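Dumside Hand-Held Gripper, Set-Up Guide
Section 5. Fitting and checking the finger pair
Revision 2025-05-20

This section is for the operator who changes the yellow fingers or has received a tool back from Jolturik service. Do the steps in the order given. Keep the tool switched off until step 6.

1. Read the number on the white label under the lenses and write it in the tool log.
2. Open the fingers fully and hold them in this position.
3. Pull each finger straight out from its holder. Do not twist.
4. Clean the holder with a dry brush. Threads and lint collect there when the tool is used on clothes.
5. Push in the new fingers until you hear a click. Both tips must have the same height.
6. Switch on and wait 9 seconds for the green light.

Caution: Do not touch the lenses. If there is a fingerprint, use only the Gilani cloth from the box.

After the change, make a grip test on real fabric. A garment spread on a bed is suitable, as the surface is soft and the tips can go under a fold without damage.

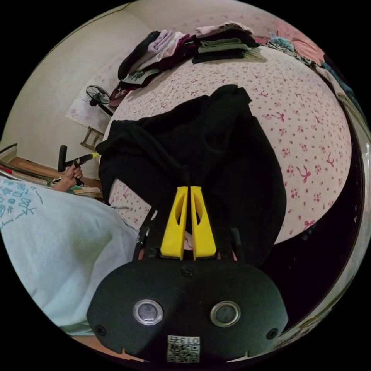
7. Close the fingers slowly on one fold and lift it a little. The cloth must stay between the tips.
8. Open and repeat 5 times, each time on a different fold.
9. If you work with two tools, test the second one in the same way.

Note: If the cloth slips, check the tips for wear before you change the spring. Worn tips are the more common reason. The spare pair is Dreltar part 84, and the spring is part 144.

The housing screws are not part of this procedure. If one of them is loose, stop and send the tool to service.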